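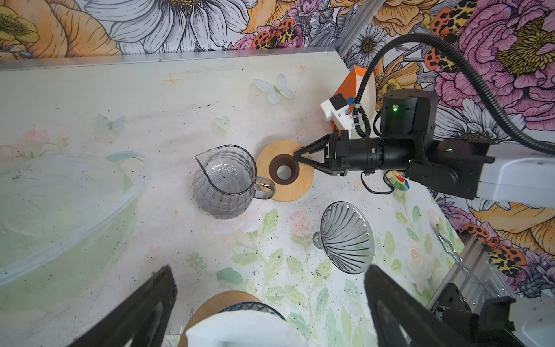
Duván Carhuamaca would give it ten years before a machine makes him a coffee he would pay for, and he says he is being generous. "It can pick the thing up, I'll grant it that," he told the public meeting in Flullport last night. "My nephew can pick the thing up. I don't let him near the kettle."

The meeting had been called by Mumach, which wants to put coffee-making arms into the café corners of its shops by August. The firm has been trying out the job in a back room in Delorme Street, and has got as far as the equipment. Its software, Bostix, has had 617 goes at a single filter coffee, from setting the dripper over the cup to pouring the water. By the firm's own count, 259 of them ended with coffee in the cup. Where the rest ended up was not covered in the presentation, though there was a line in the budget for cloths.

Glass is the sticking point. Arms of this sort have been moving car doors for decades without complaint, but a car door is always where you left it and does not mind being gripped. A dripper has a thin rim, a coaster slides, and a glass jug full of hot water weighs something different every second it is being poured. Mumach's engineers said Bostix was at its best with the ceramic dripper and "still cautious" with the jug. Asked what cautious meant, they said slow. Asked how slow, they said a cup took around 200 seconds on a good run, not counting the grinding, which a person does.

A person also fills the kettle, folds the paper, and wipes down afterwards. That leaves the machine with the pleasant part, as one woman near the door pointed out, and she wanted to know if it would be getting a staff discount.

Mumach said no jobs would go. The arms would free up staff for other work in the shop, including, for the time being, standing beside the arms.

Two shops in Flullport are down for the first trial, with ordinary coffee still sold at the counter. Tea is not planned at this stage. The firm said it had looked into tea, and that people had strong views about the milk.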